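2019-12-25

Up at eight. No guests until the afternoon, so the morning went to the mug problem, which has been open since May.

Background, for when I reread this. The shelf left of the sink has 281 mm of usable depth. The old arrangement was three rows deep, and anything in the back row was in practice out of circulation. Ilona takes the front left mug every time. Levente takes whichever one is nearest his hand and leaves it wherever he finishes. The wear is therefore uneven, and two of the handles in the front row have gone dull while the back row looks new.

Took everything off the shelf and wiped it down with Pesus diluted to half strength. Full strength leaves a film on the paint. One shelf pin was loose in its hole. Wrapped it with a turn of masking tape and pushed it back in. Temporary, but the last temporary one has held nine years.

Then the coasters. We own too many and they do not match. Jute, wood, felt, the white woven one, the paw print that Ashley Tunstall sent after the dog died. My proposal was one coaster per position along the back of the counter, mugs parked on them between uses, and the pink one in front as the holding area for whatever is on its way to the sink. Ilona said it sounded like a railroad yard. I said yes.

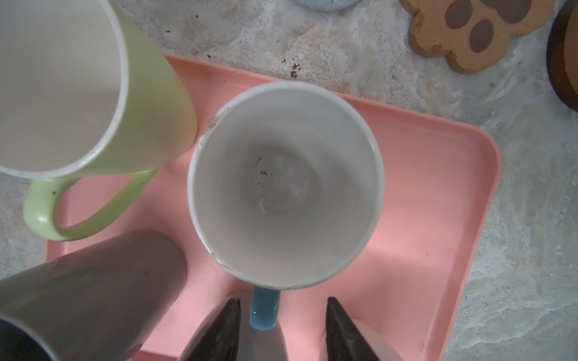
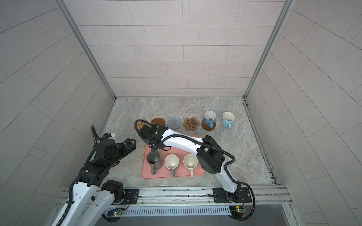 Findings so far. The pink one takes three mugs in a row with the handles facing front, and that is the orientation to keep, as a handle turned sideways eats into the next mug's space. The blue and the light blue can stay at the right end of the coaster row. They get used most and that end is closest to the kettle.

The white mug with the light-blue handle has dark specks at the bottom and a mark on the lip, upper left with the handle toward you. I could not settle whether the mark is a chip or a stain. Ran a fingernail over it twice and got two different answers. Set it aside to look at in daylight with the loupe. If it is a chip it goes to pencils.

The jute coaster is the weak point. It sheds, and the fibers collect against the wall where the cloth does not reach. Felt is better on that count but holds a spill and tells you nothing until you lift it. Wood is the best of them and needs oil, 10 minutes with a rag, which I will put on the list and not do.

Hajnalka Bíró phoned at noon to ask if we needed chairs. We did. She brought two, and Gergely carried them up. He put his cup down directly on the counter, with a coaster in easy reach. I moved it after he left the room.

Dinner at four. Duck, red cabbage, the potatoes slightly under. Levente did the dishes afterward and put the mugs back three deep on the shelf, as before. Did not raise it today.

Still to do: proper shelf pin, 5 mm, from the hardware store in Pilldale when it reopens. Oil for the wood coasters. Ask Ilona if she objects to retiring the jute one, which I think came from her mother. Reply to Ashley's card.

Frost on the inside of the pantry window again tonight. Put a towel along the sill.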